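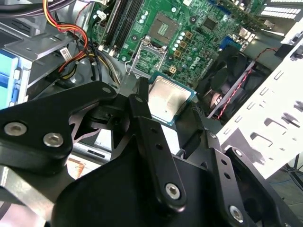
Widano residents were told two years ago that their old computers were being recycled, and one reader wrote in to ask where they went after that. Her own desktop, she said, had been dropped at the town depot in July with a form she filled out in pen, and she never heard another word.

Most of what the depot takes in goes by truck to Skeltitz, a former mill town where the main employer is now a sorting plant called Drutura. The mill opened in 1769 and made wool cloth for most of its life. The plant uses the long brick building by the river and employs 191 people.

Work starts at six. Machines are split into two streams at the door – those worth fixing and those worth only their metal. Almost 70 percent go to the second stream. The rest are wiped, tested and sold to schools and small offices, usually for less than $200 each.

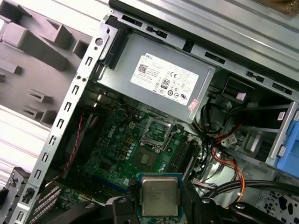

The town's share of the money is small. Under its contract Skeltitz gets a fee for each ton, and last year that paid for repairs to the Krishnan Street bridge and part of a new roof for the library. Some residents want a higher fee. Others worry the plant would move if it were raised, as the mill did.

Traffic is the more common complaint. Trucks come through the center of town before school, and the road by the river floods most springs, so there is no other route. A bypass has been drawn up twice. The county has not set aside money for it, and the current contract with the plant runs out before any work could begin.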